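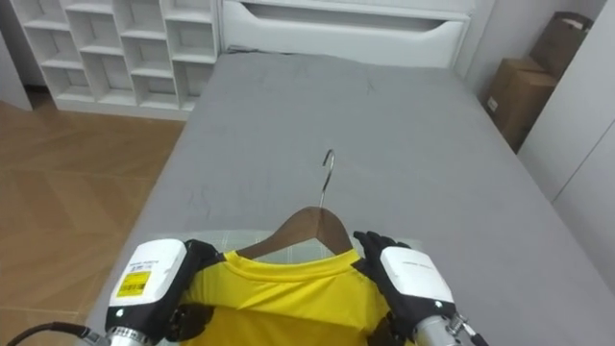 Re: how long do we keep the signup form data

Lists > Site Owners > Privacy and Data > July

Posted in July, 4:10 pm, by the Flarnholm web desk

Quick one, have to run in a minute. Quoting the part I'm answering, rest snipped.

> We're redoing the privacy page for the Gultetti shop and the
> old one says we keep contact form messages "as long as needed".
> Client wants a real number. We have 3000 or so messages sitting
> in the mailbox going back to whenever the site launched.
> Is 60 days too short? And do we have to mention the newsletter
> company by name or is "a third party" OK?

60 days is fine for plain contact messages if you really delete at 60. That's the part that bites. We put 60 on the Cisneros site two years ago and then found the form plugin was keeping its own copy of every message in the database, plus the mailbox, plus the nightly backup. So three places. Page said one thing, server said another. Check the plugin settings first, before you write a word.

Orders are different. Don't lump them in with the contact form, you'll need those for taxes and returns. Ask whoever does the client's books what they want kept and put that in its own paragraph.

Newsletter company: name it. We used "a third party" for a while and got 33 emails asking who. Took longer to answer those than to fix teh page. Link to their policy too, and check the link now and then, they move it.

> Also should the date at the bottom change every time we fix
> a typo?

No. Change it when the meaning changes. We keep the old versions in a folder, plain text, nothing fancy.

One more thing, the unsubscribe line. If someone asks off the list, take them off but keep the address on a do-not-mail list, otherwise the next import puts them right back. Happened to us with a file of 2000 addresses. Say so on the page, one sentence is enough. People do ask why you still have thier email.

Not a lawyer, obviously. If the shop sells overseas get somebody to read it who is.

Can send our Cisneros wording off list if you want it. Back online after 6.

Flarnholm web desk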